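Section 4: Your first loaf

You've unpacked the Wamosine, washed the tin and run it empty for ten minutes to clear the factory smell, so now for the good bit. By the end of this section you'll have a proper white loaf cooling in your kitchen, and once you've made one you'll want to make another straight away (we all did!).

Please read the whole section through once before you plug in. It takes a couple of minutes and saves a lot of running about with floury hands.

Before you start

The basic loaf uses 500 g of strong white bread flour, 300 ml of water, a teaspoon of fine salt, a teaspoon of fast-action yeast, a teaspoon of sugar and a knob of butter the size of a walnut. Plain flour will give you something flat and rather sad, so do check the bag says "strong" or "bread".

Weigh the flour. Cups and mugs vary wildly, and a heaped one can throw the dough right off. The water should be cool from the tap in summer and just lukewarm in winter.

CAUTION: Never pour ingredients into the machine itself. Always lift the tin out first and fill it on the worktop. Flour on the heating element will smoke and may scorch.

Choosing a spot

The machine draws 775 watts at its hottest, so give it a wall socket of its own and keep it off extension leads. Leave a hand's width clear on every side for the steam, and a good deal more above if you have cupboards over the worktop. It rocks a little while kneading — quite normal — so set it well back from the edge.

Clear a bit of table nearby too, with room for the scales, a jug and a bowl for bits. A smooth top wipes down far faster than bare wood when the flour gets away from you.
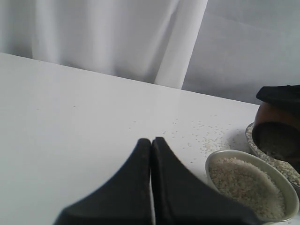 Filling the tin

1. Turn the tin anticlockwise and lift it out by its handle.

2. Push the paddle on to the spindle with the flat sides lined up. It should drop all the way down. If it sits proud, turn it a little and try again.

3. Pour in the water, then add the butter.

4. Tip in the flour so that it covers the water completely.

5. Put the salt in one corner and the sugar in the opposite one. Make a small dent in the middle of the flour with your finger and drop the yeast into it. The yeast must stay dry until kneading begins, especially if you're using the timer.

6. Wipe the outside of the tin, lower it back in and turn it clockwise until it clicks.

Setting the programme

7. Close the lid, plug in and switch on at the wall. The display lights up and shows programme 1.

8. Press MENU once to reach programme 2, Basic White.

9. Press CRUST to move between light, medium and dark. Medium is a lovely place to begin. Malsha Howlader, who tested every recipe in this guide, swears by dark.

10. Press START. You'll hear a beep, then nothing much for a while. The machine is bringing everything to the same temperature, and kneading follows after that.

NOTE: Five minutes into kneading you may lift the lid and have a look. You want a smooth, springy ball. If it's sticking to the sides, add flour a spoonful at a time. If it's crumbly or the motor sounds strained, add water the same way. After this, keep the lid shut!

Taking the loaf out

11. When you hear the long beep, press and hold STOP for 2 seconds, then switch off at the wall.

12. With oven gloves on both hands, turn the tin and lift it straight up.

CAUTION: The tin, the lid and the inside of the machine stay very hot for at least half an hour. Keep children and pets well away.

13. Turn the tin upside down over a wire rack and give it a shake. If the loaf is stubborn, leave it for five minutes and try again. Don't poke at it with a knife, or you'll scratch the coating.

14. Check whether the paddle has come out inside the bread. If it has, let the loaf cool and ease the paddle out with the plastic hook.

Leave the bread for an hour before slicing. It's torture, we know, with that smell filling the house, but a hot loaf tears and goes gummy under the knife.

If the loaf has sunk in the middle, use a little less water next time. If it has barely risen, check the date on your yeast. For wholemeal and seeded loaves, go on to Section 5.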